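Notes, vendredi, salle du bas (30 min, questions comprises)

**Ouverture.** Le site Gullstead annonce un essaim sismique « précurseur » sous Lornivthorpe. Lire le titre à voix haute, puis demander : précurseur de quoi ?

- 21 secousses en mai, aucune au-dessus de magnitude 2. Montrer le catalogue complet, pas l'extrait.
- La chronique de 1796 : un seul témoin, qui parle de « grondement ». Un orage suffirait.
- L'indice Etuvico : 5 paramètres, réglés après coup. Je n'y crois pas. *Pause.*

**Traitement des données.** Rester bref. Plus de calcul ne corrige pas une station mal couplée au sol.

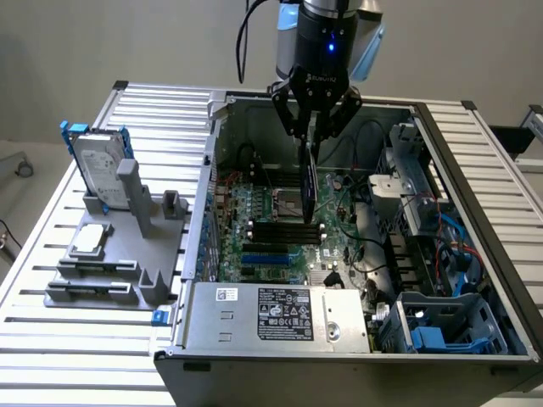
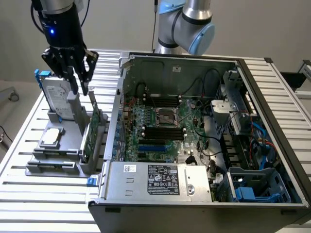 Revenir au bruit de fond : vent, houle, carrière. Qui a vérifié les horaires de tir ? Si on m'oppose la méthode Pavlović, demander le taux de fausses alertes, et attendre la réponse.

Finir sur la carte des stations, lumière rallumée.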